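3.2 Sorting the stems

I should say up front that I came to this part of the study as someone who likes flowers, and I had to be talked out of treating it as a bouquet class. What we wanted to know was simple: when stems are spread over a flat surface, how does the mix of head shapes change the order in which they get picked up? Figure 2 gives a feel for the two ends of it, one stem alone and a mixed spread.
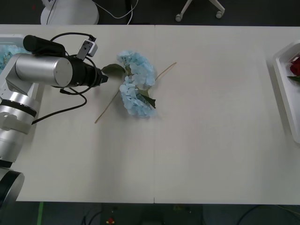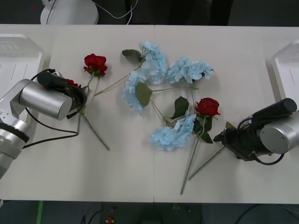
Figure 2. Stems on the white table: a single pale blue hydrangea (first) and blue hydrangeas together with red roses (second).

We settled on two kinds of flower after a long November afternoon with the Nurent catalog, where Védís Bjarnason and I argued over tulips for much longer than tulips deserve. The rose won a place for its tight, round bloom, which reads as one solid thing from almost any side. The hydrangea is a different animal – a wide, soft mass of tiny florets with a fuzzy outline, and it's hard to say where the head ends and the leaves begin. I love them for that, and I cursed them for it too, mostly while writing the coding rules!

Those rules took us 20 drafts. The early ones leaned on the Krajčí scheme, where every item gets a single center point and you measure from there. That works nicely for cups. With a flower on a long stem the center point can land on bare table (or on some other flower's leaf), and the distances stop meaning much. So we gave each flower two points, one in the middle of the bloom and one at the cut end of the stem, and drew a straight line between them even when the stem had a bend in it. A crossing is any place where two of those lines meet. Leaves don't count as crossings, no matter how badly they're tangled, and I still go back and forth on whether that was the right call.

Color we left out of the coding completely. Blue and red are easy to tell apart, and in our set color and kind always go together, so we can't pull the two effects away from each other. A reader who wants to know if red things get picked first will have to look elsewhere, or wait until we've bought some white roses.

In all we coded 1687 pickups. Of these, 1051 came from layouts with at least one crossing, and those are the ones I'll talk about in the next section. We threw out 43 more before coding because the starting layout hadn't been logged in Driltatus, and I didn't want to guess at it after the fact.

One practical note for anyone planning something similar. Artificial stems have a memory. Ours came folded in the box, and the bend near the bloom kept creeping back overnight, which shifted the heads and messed with our spacing. Védís took to straightening them by hand every morning before nine – a slow job, but a pleasant one with coffee. The bend angles are listed by stem in the Sullisico supplement, along with the two or three leaves we had to glue back on.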